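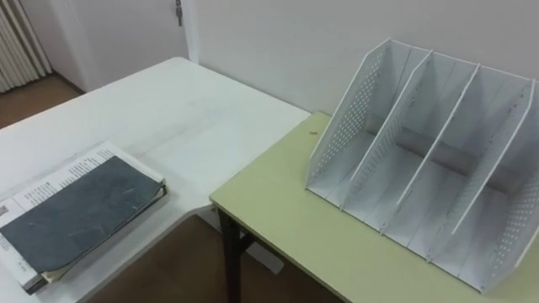 "Pick up the book, put it in the rack, take your hands away. Then do it again 600 times!"

That's how the data lead at Vivitz sums up her job, and she laughs when she says it, but she means it. I'd gone over to their place in Garside one morning in September to find out where a robot gets its manners, so to speak, and I'd expected (I'm a little embarrassed to admit) a lot of math on whiteboards. What I got was office supplies and a very long conversation about shelving.

The project is called Nadonen, and the idea is to gather enough examples of ordinary desk tidying that a learning system can pick up the knack. Each example is one short recording of one small job, start to finish. So how long does one take? "If it's going well, 11 seconds. If it's a thick book and a narrow slot, you could go make coffee."

I asked why she'd bother with something as plain as a file organizer, and she got quite worked up, in a nice way. "Oh, I love the organizer! Think about what your hand does. You've got to tip the book up on its edge, line it up with the gap, and the dividers lean, so straight down is wrong. You've known how to do that since you were six. You couldn't explain it to me if I paid you." (I tried. She's right. I ended up waving my arms around.)

She's just as fond of the scruffy stuff. Old covers, pages that stick out, a tabletop with smudges on it. Early on, her team cleaned everything between takes and used brand-new binders, and the system got very good at brand-new binders. "Then we handed it a beat-up one and it froze. We'd taught it a showroom. I threw out a week of work and I was grumpy until the next week."

Now they move things a little before every take. The book goes down at a different angle, the rack slides over, sometimes it starts on the other desk. After 90 takes everyone swaps jobs, mostly for the sake of their backs.

And the bad takes? I figured those went in the trash. "No, no, we keep a lot of them! If you bump the divider and fix it, that's gold. I want the fixing. What I don't want is someone who bumps it, sighs, and starts over." The ones she does drop are the rushed ones, usually from right before lunch.

They label everything in a program called Veveo, which she describes as "fine" in a tone I won't try to reproduce. Her next batch is going to be loose paper. I asked if that would be harder, and she put her head down on her arms for a second before she answered. "So much harder. Paper bends!"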